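Vornside play room - table and toy check, with comments
Done September 1, 2024. Room 4. Last full one was March.

1. Table top, brown
Level, no wobble. Wiped with Vesent, no sticky patches felt by hand. OK.

2. Table edges and underside
Ran a cloth along all of it, nothing snagged. One screw underneath a bit proud, tightened. OK.

3. Loose bits on table
FAIL, minor. Small white square lying flat on the brown top, tape or a sticker maybe, creased. Choke size for the little ones. Bin it.

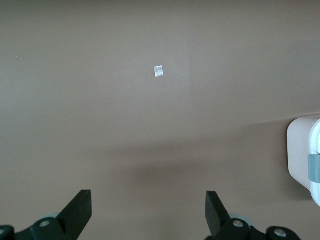
Same item came up in March so pls check after every craft session, not just at closing. Tape and labels stay in the Rallier drawer. Specks of dust dont count as a fail but wipe anyway.

4. Soft toys, general
Pull test on ears, seams, tags. Anything that gives goes in the repair bag, not back on the shelf. Wash at up to 20 minutes on gentle, air dry. Mok bag for anything with a pile.

5. Pink plush, two-tone (log no. 569)
Hot pink one side, pale pink the other, seam straight down the middle. Seam held on pull test. Ears held too. Left one has a crumpled or stitched bit low down, couldnt tell if its a repair, keep an eye on it. Thin white tag or thread at the top between the ears. If thread, trim. If tag, leave and re-check it next round. PASS w/ comment.

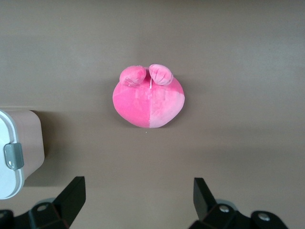 6. Storage containers
Plastic ones only in this room. Lids on, no cracks, no sharp corners. One lid swapped, old one thrown out. OK.

7. Floor under table
Swept. Mat corner curling near the door, taped down for now, needs a new mat realy. Open.

8. Sign off
Items 3 and 7 to be closed before the room is used agian. Put the sheet back in the folder.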